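What we did on our visit to the robot lab in Vakstead

Project report, Intro to Automation

For my project I picked the "go and see a real one" option, which meant going to an open day and writing up one demonstration in detail. I went to the open day at the Plumora lab in Vakstead, and I'm so glad I did, even though the bus from Brutstead takes forever and I got off a stop too early (there are two stops with nearly the same name, watch out if you go).

My question going in was pretty simple: how does a robot pick one thing out of a pile of different things? In class we mostly talked about factory robots that do the same move all day. The part always comes in the same place, the arm goes to the same place, done. But a pile of random stuff is a different problem, and our textbook gives it half a page. The name for it is bin picking, and it was on the list of demos, so I signed up for both time slots. I was the only one from our class who did that!

Before the demos we got a short talk in the hallway. The lab has been working on this setup since March, and their target is a run of 1000 picks with the same settings from start to finish. On the day I visited they were at 533. I asked if they start over when something goes wrong, and the answer was no, a miss gets written down as a miss and they keep going. I liked that. I'd been picturing a big red zero on the wall.

Then we went in, and wow, the arm is BIG. I'd been expecting something desk-sized, like the little trainer we have at school. We stood behind a line of tape and had to keep our bags on our backs so nothing would swing over it.
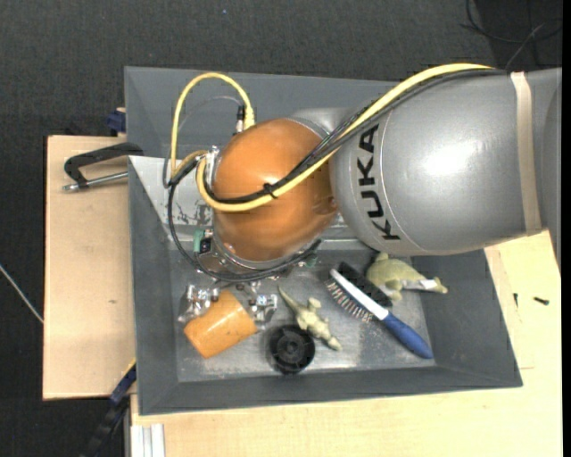
Vakstead, September 2, 2025

The arm is a KUKA, and when I wrote my notes it had the gripper down in the bin with an orange, cup-like thing between its fingers. What got me was the mix of stuff it has to deal with. There was a black wheel lying flat, a tiny pale green dinosaur right up next to it, a hairbrush, and a bigger plush animal in olive green. Think about how you'd grab each of those. A smooth round thing can slide. A plush toy squishes, so how do you know when you're holding it and when you're only squeezing it? And the little dinosaur has skinny legs and a tail, so there aren't many good places to put two fingers.

I asked which kind of object gives them the most trouble and figured it would be the soft ones. Nope! They said flat things lying right on the floor of the bin are worse, since the fingers can't get under them and have to come in from the sides with hardly any room to spare. After that I kept looking at the wheel.

The other thing I want to put in this report is the cables, which never show up in the diagrams in our book. There are yellow ones and black ones running down the outside of the arm, and one yellow piece stands up in a tall loop over the back of the bin. I asked about the slack and was told that the wrist has to turn a long way, so a cable cut too short would get yanked. Makes sense, but I'd never have thought of it – in my drawing for the first assignment I had no cables at all. The bin is held down with clamps too, so it stays where the program thinks it is. We use the same trick in wood shop.

The program for the demo has 56 settings you can change. We got to change 2 of them, finger speed and how hard the gripper closes. I made the speed lower, which felt like the safe choice, and then it was so slow that people behind me started whispering. Fine, I turned it back up a bit.

As for my question, my answer is that picking is a chain of guesses. The software guesses where an object is, then where to hold it, then how hard, and each guess leans on the one before. I had thought of it as one problem. Our handout has a sentence that starts "Man chooses the part, the machine moves it," and I think I'd argue with that one now, at least for this kind of robot.

If I did the project again I would bring a better notebook (mine has the wire spiral and the pages kept coming out) and I'd ask more about the software side. I spent most of my questions on the gripper, because it was the part I could see. There's another open day in March, and I've already put my name down for the morning slot.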